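Bench Assistant (Glassware and Sample Preparation), part-time

Skollimden Teaching Laboratories
Reports to: Eun-seong Pyo, Laboratory Manager
Hours: 20 per week, term time, with mornings preferred
Contract: fixed term to the end of April, with the possibility of renewal

Skollimden Teaching Laboratories wishes to appoint a Bench Assistant to support the preparation of practical sessions in introductory chemistry. The postholder will set out glassware before each session, return it to store afterwards and keep the shared benches in good order throughout the day.

Most of the work is done by hand at a covered bench. Test tubes are placed upright in perforated white racks, and beakers are set alongside, filled where the session sheet calls for it. 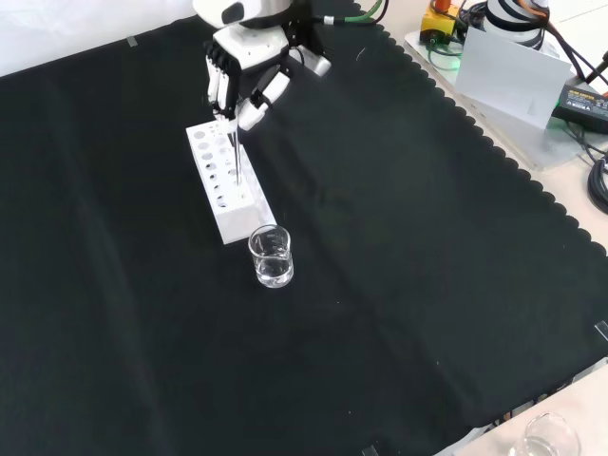
The postholder will be expected to work steadily with thin glass and to report breakages on the same day. Full training is given during the first 2 weeks, including an induction to the Wanyama store room, where the stock of tubes, beakers and racks is held. No previous laboratory employment is required, although experience of handling fragile items – in catering, retail or a museum, for instance – would be an advantage.

Main duties

Setting out racks, test tubes and beakers according to the session sheet for each class.
Matching tubes to rack openings of the correct size. Several patterns of rack are in use, and the holes in a single rack may differ in width.
Washing, drying and inspecting glassware, and withdrawing any piece that is chipped or whose markings can no longer be read.
Changing bench cloths between sessions and sending used cloths to the laundry.
Entering stock movements in the Dretilent register at the close of each shift. 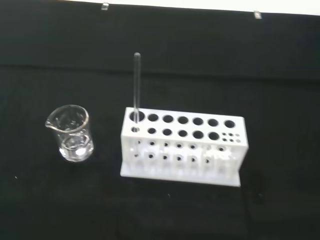

Test tube rack and beaker on a black bench cloth.

Person specification

Applicants should be able to follow written instructions accurately and to work quietly while teaching is in progress in adjoining rooms. Good close vision, with correction if needed, is necessary for reading graduation marks. The post involves standing for much of the shift and some lifting of boxed glassware. Adjustments to the bench or to working hours will be discussed with any applicant who requests them.

How to apply

Please send a curriculum vitae and a covering letter to Eun-seong Pyo at the Laboratory Office, Room 84, Grodoto Building, quoting reference 1000. Letters should not exceed 2 pages. Shortlisted applicants will be invited to a short interview, followed by a practical exercise at the bench. Travel costs within the region can be reimbursed on production of receipts.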